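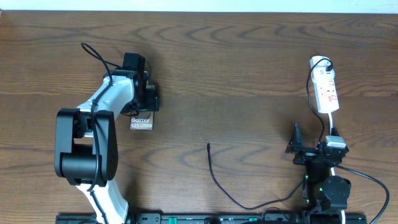 Wood grain on a tabletop, with its darker lines and loops.

Keep the old tables

The library in Gisberg plans to replace its reading room tables in October. The new ones have white tops, folding legs and a price of $180 each. The old ones are solid wood and heavy, and many have scratches. I think the town should keep them.

The case for replacing them is simple. Folding tables can be moved by one person, and the room is now used for tax help, chess and the Friday homework club. The old tables take three people to shift. That is a fair complaint, and the staff are the ones with the sore backs.

But the cost has been figured badly. The library in Ditura bought folding tables a few years ago. I was there last spring and 17 of them were stacked in a hallway with bent legs or peeling edges. Ditura is now buying tables again. A wooden top can be sanded and oiled when it gets worn. When a coated board swells at the edge, it goes to the dump.

A repair shop on Quintero Street quoted me $197 to refinish one of the old tables. That is more than a new one costs, and I expect the number will be used against me. It should be set beside how long each one lasts. My parents did their homework at these tables, and so did I.

There is a middle way. Buy a few folding tables for the events, put casters on some of the old ones, and leave the rest by the windows where people read. The town could pay for this out of the same budget line and spread the refinishing over several years.

The public comment period is still open, and forms are at the front desk.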